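Sundow Kitchen Robotics Project
Progress report to the Babaei Fund, second period
Prepared by Jamshid Talebi, project lead

Summary

We held the open day in April, as promised in the grant agreement, and the building is still standing. More than 60 people came. The robot worked for most of the afternoon, I talked for all of it, and the coffee ran out well before either of us did. What follows covers the visit itself, what we learned from it, where the work stands, and one request concerning the budget.

The open day

Doors opened at 1 p.m. in the Drisano building, ground floor, in the room we normally use for testing. The first group was from Grarus, who supply our table mounts and who wanted to see what had become of them. The second was a class of students with their teacher. After that the groups stopped being groups and people wandered in as they liked, which our schedule had not allowed for.

Each demonstration was meant to last 13 minutes: a short introduction, a pick-and-place task with the toy food, a question period, and a polite move toward the door. The introduction went over in every session. I have been told this is my fault and I accept the finding.

The task was the one described in our last report. A visitor names an item and a place to put it, one of us types the request in, and the arm tries to do it. We had planned to let visitors speak to the system directly, but the room was too loud, and the speech software took a cough from the back row as an instruction. It did nothing dangerous with it. We switched to typing before the second session and stayed there. 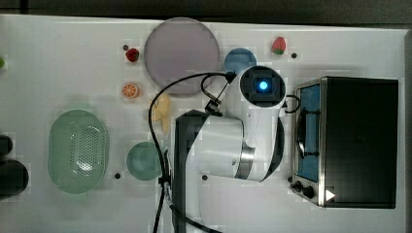 Visitors were much less interested in success than we had expected. A clean pick got a nod. A dropped strawberry got a groan from the whole room, then applause when the arm went back for it. One student asked whether it knew it had failed. The accurate answer is "sometimes," and I spent a good while explaining the difference between the gripper closing on nothing, which we detect fairly well, and the gripper holding the wrong thing with total confidence, which we do not.

Results from the day

We logged 40 full attempts before we stopped for the afternoon. I would caution against reading much into them as data. Requests came from the audience, the audience got more ambitious as it went on, and by the last session they were competing to find something the robot could not do. They found several things. Round items that roll when touched remain our weak spot. So do requests with two steps in them, where the arm tends to finish the first step and then wait, apparently pleased with itself.

There were 2 unplanned stops. The first was a software fault we had seen before and believed we had fixed. The second was me leaning on the stop button while pointing at something. The button works very well and I can recommend it.

What we have changed since

The recovery routine now runs a second look at the table before it tries again, which costs a little time and saves a lot of grabbing at air. The software fault has been traced to how we restart between sessions — we had only ever tested one restart, and the open day asked for a good many more. The written instructions for operators have been rewritten by someone other than me and are shorter.

Speech input has been moved to the next period. We still want it, but it needs a better microphone and a button to hold down while talking, and neither was in the original plan.

Feedback

We left comment cards by the exit. Most were kind. The teacher would like to bring another class in the fall. Grarus asked for a drawing of how we have modified their mounts, in a tone I would call interested. One card said only "slow." We agree, and raising the arm speed is on the list once the grasping is steadier.

Budget and next steps

Spending is in line with the plan except for catering, where I underestimated students. We ask permission to move the unspent travel money to the microphone and to replacement gripper fingers. A revised table is attached.

In the coming period we will work on two-step requests and rolling items, in that order, and we will repeat the demonstration task with the new recovery routine under calmer conditions. Your program officer is welcome to attend. Please let us know a week ahead so that I can cut the introduction.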